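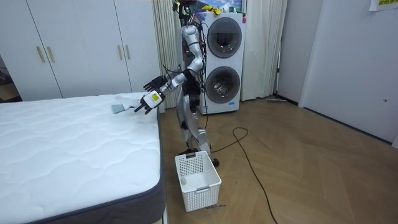

# Mullatdale Bedroom Set

Demonstrations of a full-size humanoid handling cloth and small household items at a mattress, collected for imitation learning. Maintained by Ruby-Lee Treloar. Collection lead: Paora Mudgway. Task design and review: Kylie Gilchrist and Clem Waaka.

The repository holds the index, the annotation files, the loader and the review notes. Sensor data is stored separately; see **Getting the data**.

## Status

| Item | State |
|---|---|
| Episodes, accepted | 87 |
| Episodes, rejected but kept | 19 |
| Robots | 1 |
| Rooms | 1 |
| Operators | 2 |
| Annotation | complete for accepted episodes, partial for rejected |
| Schema version | 2 |

Rejected episodes are indexed with `accepted: false` and a reason code. The loader skips them unless told otherwise. They are useful for training a failure detector and should not be mixed into a behavior cloning run without a filter.

## What is in an episode

One episode is one attempt at one task, from the operator's start mark to the stop mark. Each contains:

- `fixed/` video from the stationary room camera
- `head/` video from the sensor cluster at the top of the robot
- `joints.parquet` measured and commanded positions for arms, legs and fingers
- `marks.json` start, stop and phase marks
- `meta.json` task, operator, checklist result, acceptance, reason code

All streams share one clock. Joint data is resampled to 50 Hz. The original timestamps are kept in the column `t_raw` and should be used for anything sensitive to latency. Video is not resampled. The loader picks the nearest earlier image for each joint row, so a policy never sees an image from the future of its own action.

## Workspace

The room is furnished as a bedroom. A white quilted mattress with a dark gray border serves as the work surface. A perforated white plastic basket stands on the floor beside it, close to the robot's legs. Behind the robot is a stacked washer-dryer, with curtains to either side, and a white wardrobe runs along the wall beyond the mattress. The floor is light wood.

The washer-dryer and the wardrobe are background. No task in this release opens a door on either. Frames from the fixed camera contain both in every episode, and a model trained on this room alone will learn them as landmarks. See **Known problems**.

The robot stands between the mattress and the washer-dryer and reaches across the mattress edge. A black cable crosses the floor behind it and loops out to the right. Operators are told not to step the robot backward during an episode.

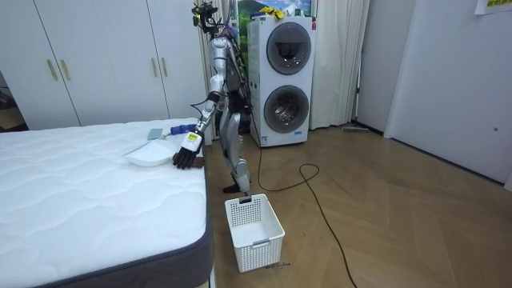 *Fixed camera. Hand over the mattress edge near a folded white cloth; blue-handled tool and gray rectangular item toward the far edge.*

## Tasks

Four task labels are used. The text in quotes is the instruction string stored with the episode.

`cloth_to_basket`: "put the cloth in the basket". The cloth starts on the mattress, folded or crumpled. The episode ends when the cloth has been released and the hand has cleared the rim.

`cloth_flatten`: "lay the cloth flat". The cloth starts crumpled. Ends on the operator's judgment; there is no area measurement in this version.

`item_shift`: "move the item away from the edge". A small item starts near the mattress edge. Ends when the item is released farther in.

`clear_surface`: "clear the bed". Several items, any order. Each pick is marked as a separate phase, and a dropped item does not end the episode.

Instruction strings are fixed. Paraphrases written by Kylie are in `text/paraphrase.csv` and are joined at load time if `paraphrase=True`. They were written from the task definitions, without watching the episodes, so a paraphrase never mentions the color or position of an object.

## Collection procedure

1. Place the objects according to the layout card. Cards give zones on the mattress, not exact positions.
2. Check that the basket stands in its floor zone and is empty.
3. Bring the robot to the ready pose, arms over the mattress, fingers open.
4. Read the episode number aloud and start recording.
5. Wait for the start tone before moving.
6. Perform the task at a steady pace. Pauses shorter than a breath are fine. Longer ones get a `hold` mark.
7. Return the hands to the ready pose and stop.
8. Fill in the checklist before resetting the objects.

Step 8 was added after the first batch, when checklists were filled in at the end of the session and several did not match the video. Those episodes were reviewed again by Clem and the corrected values are in `meta.json`. The old values are in `meta_orig.json`.

Corrections within an episode are allowed. If the fingers miss the cloth, the operator tries again without stopping. Such episodes are accepted and carry `retry: true`. Removing them gives a cleaner set and a worse policy in our tests: the model had never seen a missed grasp and repeated the closing motion on empty air.

## Teleoperation

Operators wear a Griterton glove pair and a waist tracker. Finger commands are mapped joint by joint with a per-operator calibration file. The mapping for the thumb is poor at full opposition, and both operators compensate by rolling the wrist. This shows up in the data as a wrist habit that has nothing to do with the task. Expect a trained policy to copy it.

Legs are run by the balance controller. Operators can shift the stance but do not command leg joints directly. Leg columns are included for completeness. Leave them out of the action vector unless you have a reason to keep them.

## Annotation

Phases are `reach`, `contact`, `grasp`, `carry`, `release`, `return`, and `hold`. Nikau Bolger marked all accepted episodes from the fixed video using the Nallavetti annotation tool, with the head video open in a second window for contact.

Contact on cloth is hard to place. A finger can press the cloth for a while before the quilting under it shows any change. The rule is:

- mark `contact` at the first visible movement of the cloth, or
- at the first rise in finger motor current, if the hand hides the cloth.

The source is stored in `contact_src` as `vision` or `current`. The two are not interchangeable. Current marks come earlier.

Left and right always mean the robot's own left and right. Early files used the viewer's side for a short time. They were converted, and the converter is kept in `tools/flip_side.py` for anyone holding an old copy.

## Reason codes for rejection

- `R1` stream missing or clock fault
- `R2` object outside its zone at start
- `R3` robot stopped by safety limit
- `R4` operator ended early
- `R5` person in the workspace during the episode
- `R6` basket moved by the robot

`R6` needs care. The basket is close to the feet, and small nudges are common. A nudge that leaves the basket inside its zone is accepted and marked `basket_touch: true`.

## Splits

Splits are made by layout card, so no card appears in both training and test. Splitting by episode at random gives better numbers and they mean very little, as consecutive episodes often share a layout with small changes.

Use the files in `splits/v2/`. The `v1` files refer to episode numbers that no longer exist.

## Known problems

- White cloth on a white mattress. Segmentation masks from off-the-shelf models are unreliable here, and we do not ship any. Gray cloth is easier. Results should be reported separately for the two.
- The arm hides part of the work surface from the fixed camera for long stretches. The far arm is often hidden by the body.
- The cable bundle on the torso swings during fast reaches and is sometimes picked up by motion-based filters as an object.
- Reflections on the silver links change with the curtain position. Curtain position was not logged.
- One room. Policies trained here and run in the Pálfi room failed at the reach phase until the fixed camera was dropped from the input. With head video and joints only, reaching transferred; grasping did so in part.
- No force sensing in the fingertips. Motor current is a rough substitute and drifts as the hand warms up.

## Getting the data

Request access from Ruby-Lee through the internal data desk. Set the path and check the index before use:

```
export MULLATDALE_ROOT=/path/to/data
python tools/check_index.py --schema 2
```

The check compares file hashes and reports missing streams. It does not check video content.

Minimal use:

```
from mullatdale import Episodes

eps = Episodes(split="train", accepted=True, drop_legs=True)
for ep in eps:
 obs, act = ep.pairs(horizon=50)
```

`horizon` is in joint rows, so 50 is one second.

## Change notes

**Schema 2**
- side labels converted to the robot's own side
- `contact_src` added
- `basket_touch` split from `R6`
- splits rebuilt by layout card

**Schema 1**
- first internal release, withdrawn in December

## Open items

- Log curtain position and room light level at the start of each session (Paora)
- Second calibration pass for the thumb mapping (Clem)
- Finish phase marks on rejected episodes with code `R3` (Nikau)
- Decide whether `cloth_flatten` stays in the next version without a measured end condition (Kylie)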